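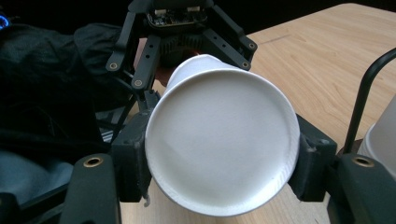
Tarcísio Arruda wrote in after the last newsletter to say that paper cups should be kept in the long plastic sleeve they come in, full stop, and that anything else is just decorating. I read it out loud at breakfast and got a lot of nodding, which stung a little! But I've been fussing with our coffee table for weeks now and I'm not ready to give in.

If you missed the last one, we had the Imrie Street open house coming up and I wanted the drinks table to look like somebody had thought about it. The sleeves drive me crazy. They slide around, they tear down the side, and by the second hour there's a cup under the radiator. So I went looking for holders and ended up down a very deep hole (I now get emails from a shop called Zustik that I can't seem to turn off).

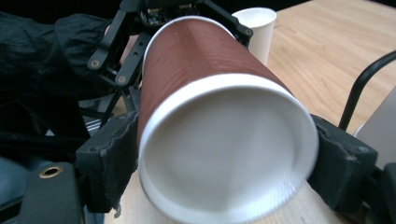
Hot cups are the ones I care about most, because coffee is what people come for, let's be real. We used to buy the thin ones in the box of 1,000 and everybody took two and doubled them up, so we went through them like popcorn. The brown ones with the ribbed outside are what we have now, and they feel so much nicer in the hand. I'd been ordering smooth ones from Pidberg before that — perfectly good cups, but you couldn't hold one fresh from the urn without doing a little dance.

The white ones I keep for water and juice. It's a simple system and it works for anyone who has been to more than one of our mornings. New people grab whatever is closest, and that's fine too.

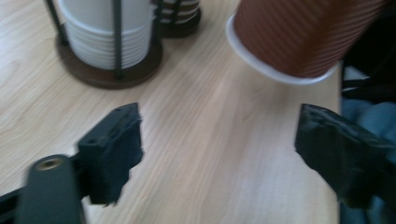

Wouldn't the wire ones let all the dust in? That came from a reader who signed off only as Sellar, and it's a fair question. My answer is that ours never stand long enough to get dusty, but if you only have company twice a year, sure, keep a clean dish towel over the top. What I love about wire is that you can see how low you're getting from across the room. And I like a round wooden base under it, it just looks friendlier next to a plate of cookies.

One tip on filling them: don't cram. I got greedy the first time and pushed in the whole packet, and then people were pulling out a clump of 7 and trying to put six back. 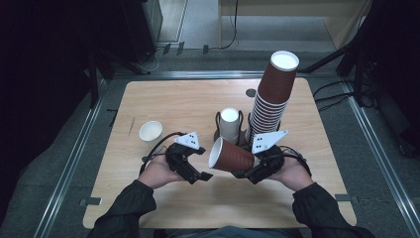
Upside down or it doesn't count, according to Marge, at least for any cups standing out on the table by themselves. I've come around to her side on this. A tall stack of brown ones, rims down, looks neat enough and keeps stray crumbs out, though a really tall one gets a lean to it and I can't walk past without straightening it. So now I make two shorter stacks whenever there's room, and the holder goes beside them.

We'll do the whole thing again in June, with iced tea if the weather cooperates, and I still need to find lids that fit the brown cups. If you have a spare packet in the back of a cupboard, bring one over and we'll try it for size.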